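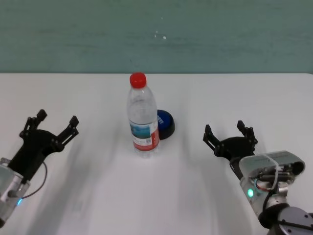 La bouteille du jour, bouchon rouge, sur la table blanche.

Bon. Billet écrit vite, entre deux cartons et un four qui sonne, 12/24/25 et je n'ai toujours pas emballé le cadeau de ma mère. Mais j'avais promis de parler de l'eau, alors on parle de l'eau.

Depuis avril je bois. Enfin, j'essaie. Avant : café, café, un demi-verre au dîner, mal de tête à 17 h, et re-café. Princess Cabrera m'a dit un jour « mais tu bois quand, toi ? » et j'ai pas su répondre. Le soir même j'ai descendu un pack à la supérette de la rue Carkby. Voilà pour la grande décision.

Au début j'avais pris une gourde, une Kondetti, belle, lourde, très chère. Perdue dans le train au bout de deux semaines. Je ne m'en suis pas remise. Ensuite une carafe, mais la carafe reste à la cuisine et moi non. Donc retour à la bouteille toute bête, transparente, avec son étiquette à bande rouge et la petite image bleue et blanche que je ne regarde jamais. Je la remplis au robinet, je la change quand elle commence à faire la tête. Oui je sais, le plastique. On en reparle plus bas.

Ce qui marche chez moi : la bouteille debout, au milieu de la table. Pas dans le sac, pas par terre contre le pied de la chaise (testé, renversée, tapis). Au milieu. Si je dois la déplacer pour poser une feuille, je bois une gorgée. C'est idiot et ça suffit.

Et le bouchon rouge aide, je vous jure. J'ai eu des bouchons blancs, des bleu pâle, je les oubliais, ça se fondait dans le reste. Le rouge sur le blanc de la table, impossible de faire comme si. Par contre je le perds une fois sur deux quand je le dévisse, il roule, il finit sous le radiateur. J'en garde trois ou quatre d'avance dans le tiroir aux piles.

La table, puisqu'on me l'a demandé en commentaire (salut Abdelaziz) : achetée d'occasion, 30 euros, l'annonce disait « blanc cassé », elle est blanche tout court. Marque les ronds de tasse comme pas permis. Vinaigre blanc tiède, chiffon, on ratrappe presque tout. Presque. Le rond de vernis à ongles de cet été est là pour toujours.

J'ai aussi voulu noter. Une appli, Presari, avec des petites gouttes à cocher. J'ai tenu 5 jours. Elle vibrait pendant les réunions, j'avais l'impression d'être grondée. Supprimée. Maintenant c'est deux bouteilles, une avant midi, une après, et si la deuxième n'est pas finie tant pis. Le mal de tête de 17 h est moins fréquent, je crois. Ou alors c'est que je dors mieux, allez savoir.

Le plastique, donc. Je ne rachète plus de pack, je réutilise, lavage à l'eau chaude savonneuse, goupillon, séchage tête en bas sur l'égouttoir. Le goulot est pénible, le fond encore plus. On m'a déjà écrit que c'est pas fait pour ça à la longue, et c'est sûrement vrai – j'attends les soldes pour une bouteille en verre avec housse. Si quelqu'un en a une qui ne fuit pas couchée, je prend les noms en commentaires. Pas de Kondetti, merci, la plaie est ouverte.

Le four sonne. Je file, il reste les pommes de terre et le papier cadeau, et je n'ai plus de scotch. Bon réveillon à vous, et buvez un verre d'eau entre les bulles !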